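Turkasano Newsroom Desk: User Guide
Section 4. Preparing an interview for publishing

This section explains how to put a recorded interview into the system, check the quotes, and send the story to the editor. It is written for reporters and desk assistants. You need an account with the role Writer or higher.

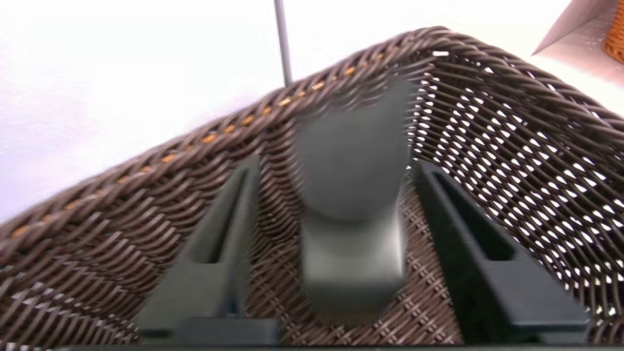
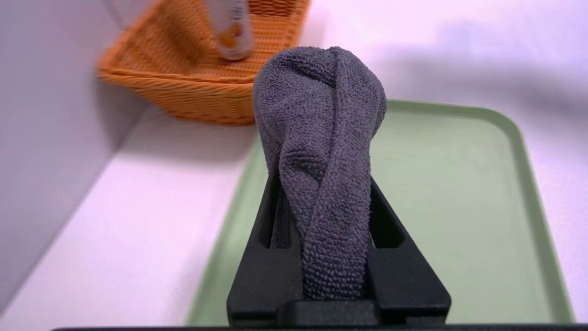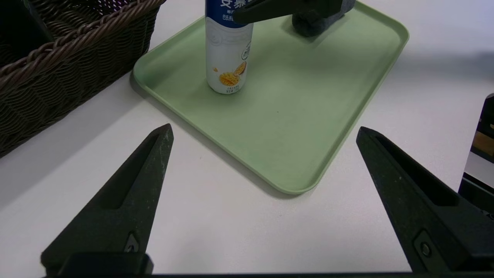 A woven basket (first picture), a gray towel in the gripper (second) and the open gripper (third).

4.1 Create the interview record

1. Open the Desk and choose New, then Interview.
2. Type the full name of the guest in the same spelling that the guest uses. The name will appear in every caption and cannot be changed after publishing without help from an administrator.
3. In the field Host, select the person who asked the questions. If two people asked, select both.
4. Upload the sound file. The page must stay open until the green line is complete.
5. Press Save.

Note: The upload accepts 2 files for one interview. If your recording has more parts, join them first in Jarka.

4.2 Mark the quotes

1. Open the transcript. The automatic text is only a draft and it makes mistakes with names.
2. Listen to each sentence that you want to quote, and correct the text by hand.
3. Select the sentence and press Mark as Quote. It becomes yellow.
4. If the guest spoke in another language, fill in both fields, Original and Translation. Do not leave the first one empty.
5. For a quote about another person, tick the box Reply Needed. The story will stay locked until a reply, or the words "no reply received", are entered.

Caution: Do not shorten a quote inside the yellow area. The system compares it with the transcript and will remove the mark. Use the button Cut, which puts the dots in the correct place.

A quote should have at most 50 words. Longer quotes are allowed, but the Flitora mobile page folds them and the reader has to tap to see the rest.

4.3 Write the story and send it

1. Press Build Story. The marked quotes are copied to the right side of the screen.
2. Write your text on the left side and drag the quotes into it. The limit is 1,000 words for a news item and 2,000 words for a long interview.
3. Add the headline. A headline with quotation marks must use words from a yellow quote.
4. Choose the editor and press Send.

Note: After sending, you can read the story but not change it. To get it back, ask the editor to press Return. Questions about locked stories go to Lindsay Tipoki, and questions about translations go to Zoriana Stelmakh.

Section last changed: September 21, 2024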